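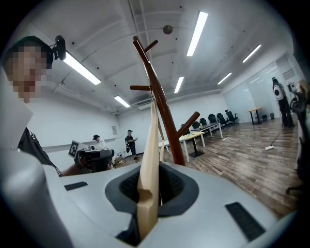
Review: the Firnau garment steamer, after a winter and most of a spring
By Cecilia Odoi
Posted Saturday, May 16, 2020

I have owned four irons in my adult life and liked none of them. So when my sister passed along the Firnau upright steamer she'd bought and never taken out of the box, I figured I'd use it on curtains and go back to grumbling at the ironing board. That was in the fall. The ironing board now lives behind the water heater and I have not missed it once!

The Firnau is the floor-standing kind, with a tank at the bottom, a long fabric hose and a steam head about the size of a hairbrush. It sold for $122 when my sister got it, and I've seen it for less since. There are only 2 settings, low and high, plus a foot switch that you can work with a slipper on. I love the foot switch. My old Kemon handheld had its button on the handle, and you had to squeeze it the entire time, so after a few shirts my thumb was done for the day.

Setup took me one cup of coffee. The pole comes in sections that twist and lock, and the hanger on top folds out like a little umbrella. The instructions are mostly drawings and they're good ones, except for the page on the hose collar, where I'm pretty sure two of the arrows are swapped. If your collar won't seat, turn it the other way.

Now the steaming itself, which is a pleasure. Linen is the fabric I care about most (I have far too many linen shirts and am not sorry) and on high the creases fall out of the body of a shirt in a couple of slow passes. Go from the bottom up, with the head just touching the cloth, and pull the hem gently with your other hand. Cotton poplin takes longer, and you won't get that crisp knife edge on a sleeve, so if you need a sharp crease for work, keep your iron. Wool is where it really shows off. I did my winter coat before packing it away and the nap came up so nicely that I went and got my husband's coat off the rack by the door and did that too, and then his scarf, and then two hats. Velvet, same story – use low, stay on the wrong side of the fabric, and keep the head moving.

Collars and plackets are fiddly. The box includes a small flat board that hooks onto the pole to press against, and I used it twice. A folded towel inside a heatproof mitt works much better for me, and Bunting makes a cheap padded mitt for exactly this that I'd buy again.

A full tank lasts me through 9 shirts, or one very long living room curtain and its partner. It heats up quickly enough that I switch it on, go pick out the clothes, and it's ready when I'm back. It does gurgle. The hose has to rise straight up from the tank or water collects in the low spot and then you get a spit of droplets on your shirt front. Lift the head over your shoulder for a second and it clears. I got into the habit after the first week and now I do it without thinking.

Complaints, a few. The casters are tiny and hate my rug. The cord is short, so I steam in the hallway where the outlet is, which suits me fine but might not suit you. The tank cap has no strap on it and has rolled under the dresser more than once. And the clips for pants hold well but leave little dents in the waistband of anything soft, so I put a scrap of felt in them.

Our water is hard, and I descale with white vinegar and water, rinse until the smell's gone, and run a tank through into the sink before it goes near clothes. Check your own booklet on that, as some brands don't want vinegar at all. Empty the tank when you're finished, too. I left mine full over the holidays and it came out smelling like a pond.

My neighbor has the bigger Clestmont with the two-pole frame and I got to try it on a tablecloth. It's sturdier, no question, and the steam is a bit stronger, but it's heavy to move and takes up half her laundry room. For an ordinary closet of clothes in an ordinary apartment I'd pick the Firnau again, and I've already told my sister she isn't getting it back.

Next up in July I'll be trying fabric shavers, so if you have a favorite, leave it in the comments. I have one very pilly green cardigan waiting.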